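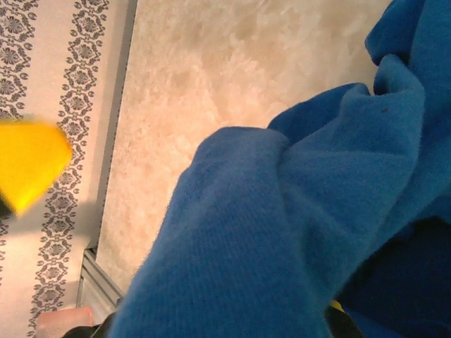 Pedwood Laundry & Folding has been taking in other people's washing since 1925, which makes us older than most of the shirts we see, though there are exceptions. We started on Edmont Street as a collar-and-cuff business, and when collars stopped coming off we learned to do the rest. Bright blue fabric bunched up in thick folds, with a tiny dark speck, possibly lint, sitting on the fuzz, is the sort of thing that gets our attention now. Lint is a large part of our working life. We've made peace with it, mostly.

Parisa Azimi took over the business with 14 staff and one rule, that everything gets folded the same way no matter who it belongs to. Hotel sheets, footy socks, the good tablecloth.
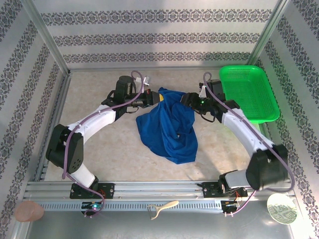 Folding is what people ring us about, usually after they've had a go themselves. Tees are the worst of it. A crumpled royal-blue cloth on a beige surface has no obvious top, bottom or front, and the first job is to find an edge worth holding. After that it's shoulders, sleeves in, one fold up and on to the next – there is always a next. Our new starters get 16 shifts at the bench before we let them near anything with a colour-run warning.

We don't iron T-shirts unless you ask. People do ask. We hold the thing up by the shoulders, let the creases drop as far as they're going to, and keep our opinions about the slogan to ourselves.

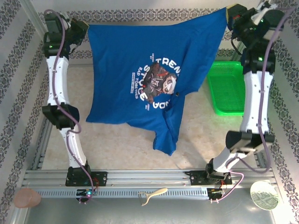 Prints get folded to the inside where we can manage it, and anything with a sleeve that won't behave is done again. Your finished washing goes home wrapped in paper with a ticket on top. The record for one ticket is still held by the Abella Guesthouse, with almost 3856 pillowcases and a note saying there was no rush.

Drop-off is at the Nedeo Lane door from 7 am. Please check your pockets. We have a jar of what you've left in them, and it's getting full.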